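Home | Programme | Workstreams | Reports | Contact

Progress report to Zellen, Workstream 2: hand-held grippers for soft goods
Submitted by A. Oyelaran, June

1. Work in this period

The Brurnska fingers have been compared with the earlier Huredier set on garment handling. Both sets use the same housing and the same mounting, so only the finger geometry differs. Trials were run in a furnished bedroom, on a bed with a woven mat, in daylight. Dark clothing was chosen as the hard case for the cameras - folds in black fabric give very little contrast. 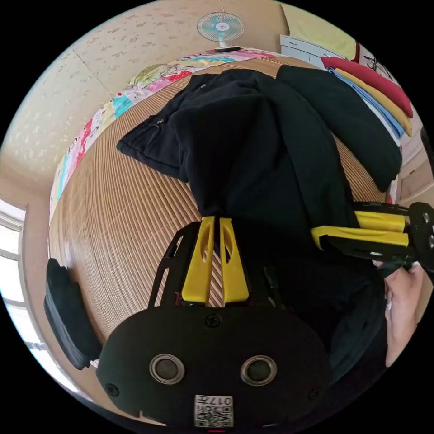 Figure 1. Unit 017 and second gripper at the bed, black garment between them.

We logged 200 grasps across the two sets. Of these, 53 were set aside for relabelling, mostly where the fingertip position could not be read against the cloth. The remainder are usable as recorded.

2. Findings

The slotted yellow fingers pick up a single fold more reliably than the Huredier set, which tends to take two layers at once. Ribbed cuffs are still a problem for both. Wide-angle distortion near the edge of the view is within what the calibration can correct, but pose error grows when the second gripper sits far out to one side.

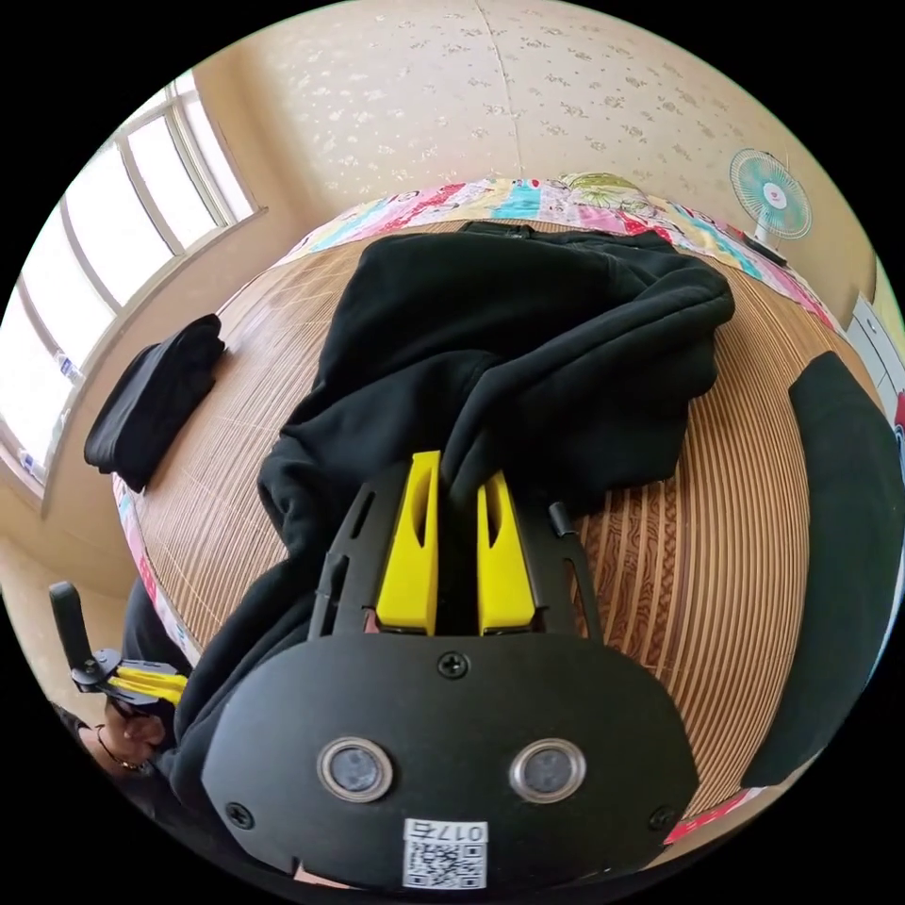

Figure 2. Fingers of unit 017 closed on a fold of the hoodie.

3. Next period

- Repeat the comparison with light fabrics.
- Recalibrate both units after 3 sessions and record the drift.
- Deliver the relabelled grasps to Zellen.

Spending is within budget. The order for spare fingers has been placed - delivery is expected before the next report.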